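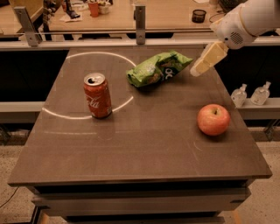
Haris Perić thinks most recycling bins fail at the lid. An opening sized for a drink can turns away a good share of what people carry to it, he argues, and what it does let through is often only half emptied.

Perić runs collection planning for Skomar, which services 3,080 public and office bins. "A can with two ounces left in it is a liquid problem," he said. "It goes into the same bag as the paper, and by the time we weigh the bag the paper is waste."

Snack bags are a separate matter. Most are plastic film bonded to a thin metal layer, and the sorting line at Cirow has no outlet for them. Perić's crews pull them by hand at the first belt. A load passes if residue stays under 2 percent by weight. In May, about 100 loads did not.

The company is testing a split bin, the Bright, with a drain tray under the can side. The tray holds two quarts and is emptied at each pickup. "It smells in warm weather," Perić said. "We are changing the gasket."

He would not give a unit price. Asked whether a deposit would do more than a new bin, he said the two were not in competition, and that deposit cans rarely reach his trucks anyway.

Comments

Ngaio Paewai: Our building has the split bins. The tray overflows by 3 p.m.

Skusiseo: What happens to the film after it's pulled? Landfill?

Ngaio Paewai: Landfill here, yes.

Facilities > Waste > Interviews

Recent
Reading a hauler's weight ticket
Bin liners: gauge and tear strength
Where to put the paper bin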